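Grey on grey 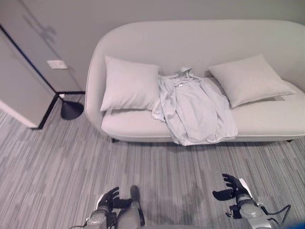 Page last changed: 07/05/2020

Still on the shirt. I call it the shirt, though the task sheet says "garment", because the people who wrote the sheet didn't want to commit themselves. It lies on the sofa between the two cushions with its front hanging a bit over the edge of the seat, and the robot stands on the carpet with both hands out and thinks about it.

Whoever furnished the Dodevcombe flat had one colour in mind. Pale wall, pale sofa, pale cushions, and now a pale grey garment dropped in the middle of the lot. When Clarkent lent us the place in February I thought it looked restful. I have since had to teach a vision model where the sofa stops and the laundry starts, and I find it less restful.

The method, for my own benefit when I come to write it up and have forgotten everything. Tapia doesn't try to outline the whole garment any more. It looks for a collar, proposes a grasp point either side of it, and scores each by how much fabric it expects to come up with the fingers. If neither score clears the threshold it moves its head a little and looks again, up to 2 times, then gives up and logs a refusal. Flodus, the old planner, never refused anything. Flodus would have had a go at the armrest.

Results as of tonight: 60 trials on the sofa layouts, and the collar rule beats the outline rule by enough that I checked the spreadsheet for a sorting error. There was one, in another column. The difference held up. Most of the gain comes from the bunched layouts, where the outline was always rubbish and the collar tends to end up near the top of the heap anyway. Spread flat, the two rules are much the same and I could have stayed home.

The failures are more interesting, or at least there are more kinds of them. Cushion piping is the big one. To the collar detector, a nice raised edge on pale fabric is a collar, and a cushion set at an angle has a very fetching one. I've added a size check. I've also started wondering about the little white tag, which sits near the collar and is one of the few things on that sofa with any contrast to speak of. If the detector has learned to find labels, then my lovely collar result is a label result, and the first reviewer who owns a pair of scissors will say so. Tomorrow: same layouts, tags tucked under, no changes to the weights.

Other odds and ends. The shadow of the arms on the carpet still upsets the floor segmentation, and the stripes don't help. I tried masking it and made it worse. Put it back as it was. Seed is 2035 for everything from here on so I can stop arguing with myself about it. The training set is 1000 layouts and I'm not adding to it until the tag business is settled, however tempted I get.

Must also fix the log so a refusal doesn't print as "success (none)" - I was pleased with that number for most of an afternoon.

Home late. Left my own jumper on the back of the chair and caught myself looking for the collar.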